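Equipment planning: progress to the end of December
Prepared for the Sorell equipment fund by Orestis Tsolakis, Plasham site

Summary
The first part of the grant has been committed and we are on budget. We have bought the second pair of hand-held grippers and the spare parts to go with them. The arm purchase has slipped into the next quarter because we are still waiting on a revised quote from Saarinen. We are asking for one change to the budget, set out under Request.

Spending so far
The second pair of grippers came from Gelarton, who also supplied the first. We looked at building our own again and decided against it. The last set we made in house needed new finger pads too often, and the time spent on repairs was never charged to the project, so it looked cheaper on paper than it was. Gelarton's price included one set of replacement pads. Delivery took longer than quoted but the order was complete when it came.

We also spent a small amount on cables and printed marker cubes. These were not in the original plan. The cubes get knocked and the prints scuff, after which tracking suffers, so we now treat them as consumables and have added a line for them.

Still to buy
The two arms remain the largest item. Saarinen's first quote left out the mounting plates and the safety stop, and we sent it back. Their second quote is due on Friday. A refurbished pair was offered to us at a lower price, with no warranty on the wrist joints, and I would not recommend it.

Storage is the other open item. Recording sessions fill disks faster than we assumed in the bid, and the present drives will be full before the arms arrive. I have asked for prices on a larger unit from two suppliers.

Work at Plasham
Recording with the hand-held grippers carries on at the ordinary office desks. We had budgeted for a separate bench with its own lighting and have not bought it.

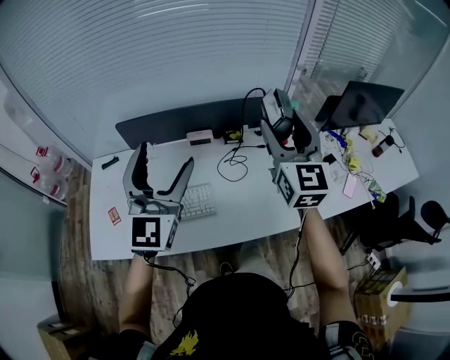 The desks cost us nothing and the clutter on them is useful for the kind of task we want the arms to cope with later. I would keep the bench money back until the arms are in and we know how much floor they need. Cable management is the one thing I would spend on now, and it can come out of the existing sundries line.

Request
We would like to move £2,000 from the bench line to storage. The total does not change. If this is agreed we can order straight away.

Next steps
Settle the Saarinen quote, place the storage order, and check the floor fixings for the arms with the building manager. We have now spent some 50 per cent of the grant, and the rest depends mostly on the arms.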